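Living Room Tips: Keeping a Tidy-Up Arm on Speaking Terms With Your Sofa

We have run a Clekirmont arm in the simulator since May, and it has spent most of that time on couch duty. The real one gets whatever settings survive. These are the ones that did.

Check the two square markers on the wrist before anything else. If your arm suddenly believes the sofa is in the next county, look at the markers before you rewrite the software. I did it in the other order.

Give the cables slack, then a little more. Move the wrist through its whole reach by hand and watch where they go. A cable that is fine over a coffee table will find the front edge of a seat cushion and make friends with it.

Dark upholstery is hard on depth cameras. Brown is bad, darker brown is worse, and my wife will not hear of beige. Turn the exposure up one step and leave it there. Start with something bright as your first target. Save the small black things for when you're feeling strong.

Tuck throws well over the arm of the sofa. Karabo Shezi taught ours to fold a blanket, and it now considers every blanket its business.

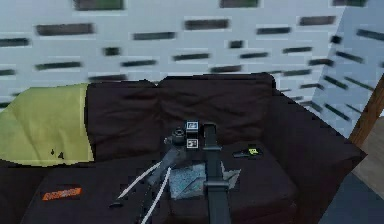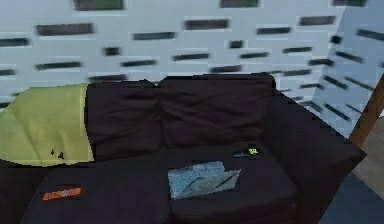

Brown sofa, green blanket, simulator view. The arm is in the first one only.

Keep the approach speed at 20 percent until you trust it. I went back down to 10 after the Pillay update, which moved the wrist offset by 2 millimeters and mentioned this on page 229 of the manual.

Wipe the gripper pads with a barely damp cloth. Couch lint is the main enemy, followed by crumbs. Furniture polish makes the pads slick, and I'd like that evening back.

Save your settings under a name you'll recognize. Mine are called "sofa," "sofa new" and "sofa new USE THIS," and I loaded the wrong one again this morning.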